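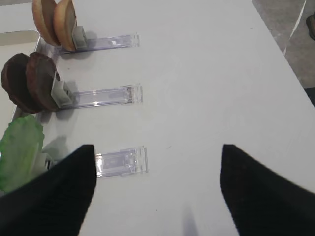
Figure 2. Wrist camera view in the burger task, gripper open. Buns, patties and lettuce stand upright in clips on clear stands.

4.2 Does the planner matter?

Earlier reports on Gesta credit its task planner for most of the gain over a plain imitation policy. We are not convinced. In the burger task (Figure 2) the ingredients are held on edge by clips, each kind on a stand of its own, and the order of assembly is fixed by the recipe. A planner that picks "patty" after "bun" has solved very little. A lookup table would do the same, so we wrote one and ran it against the full system.

Both versions used the same grasp policy, trained on 1000 demonstrations, and the same wrist camera. We ran 391 trials in total, switching between versions in an order unknown to the operator. The lookup table failed in 19 trials and the planner failed in 19. We do not claim that the two are equal in general. We do claim that this task cannot tell them apart, and that results from it should not be used to argue for planning.

The failures are more useful than the totals. Most came in the last stretch before contact, when the fingers cover part of the stand and the policy has to act on an older estimate of where the clip is. Lettuce was the worst case. Its outline changes from leaf to leaf, and the Closside segmenter we used tended to merge it with whatever was next to it. Replanning did not help, as the planner was handed the same bad mask and gave back the same step.

Aniela Piątek suggested that the planner might pay off once stands are moved during a run. We tried this with 3 layouts and saw no clear benefit, though the moves were small and we would not lean on the result. Wojciech Sowa holds that the recovery rules in the Nolldale branch would have caught several of the lettuce failures. That may be so, but those rules were tuned on this same table, and we left them out for that reason. A fair test would need ingredients lying flat or stacked, with the order of removal left open. Section 5 describes one such setup and the problems we had in scoring it.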